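WAREWASHING NOTES: PEG RACKS, SORTING TRAYS AND STRAY RICE

10/25/20

The square peg racks ordered in August are now in use at both the Plenlow and Sepúlveda dish stations. They replace the flat-bottomed Zorkia racks, which remain acceptable for cups and bowls until stock runs out. Do not mix the two types in one stack. The rims do not seat properly and the stack leans.

Plates go between the peg rows, all facing the same way, with one row left open at the wall. A full load is 14 side plates. Larger plates take every second row. The base is an open lattice, so anything thin enough to pass through it (teaspoons, skewers, small lids) goes in a flatware basket. Check the junctions at the foot of the pegs before loading. Starch collects there and bakes on in the final rinse.
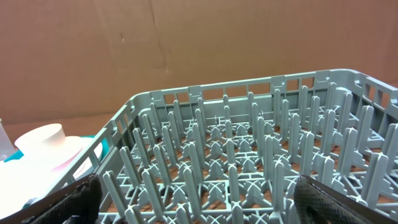 Peg rack, gray-green, with open lattice base.

Racks with a bent or missing peg should be tagged and set aside. One missing peg is tolerable at a corner. In the middle of the rack it lets two plates touch, and both come out with a wet mark where they meet.

Scraping and sorting take place on the table, before anything reaches the rack. The order is unchanged: scrape, sort, rack, prerinse. Rice remains the main cause of blocked strainers. At Sepúlveda the strainer was pulled 6 times in one August shift, and the residue was almost entirely rice. Dry grains should be tipped from the tray into the food bin. Cooked rice is scraped off with the flat blade. Neither is to be flushed down the prerinse sink.

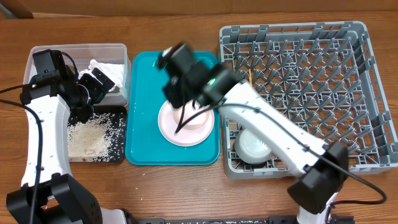
Vuvunex Catering Services | Warewashing and Stores

Small black trays are for loose grain and crumbs only. Paper and cloth go into a clear container and are kept away from the food side. Cloths are separated from paper at the end of the shift and sent to laundry. Plates waiting to be racked stand on a teal tray, which has a raised lip and will hold a small amount of liquid. Empty it before carrying.

The wooden tabletops are not to be used as draining surfaces. Wipe along the grain with a damp cloth, then a dry one. Sanitizer is diluted to the strength on the station card and left for the time stated there. Standing water at Plenlow has already raised the grain at one end of the table, and that section will be sanded and oiled.

Rack stock is limited to 1000 across all stores, including the old Zorkia type. Return surplus racks nested, pegs up, with the tag facing out. Requests for additional flatware baskets go on the usual stores form.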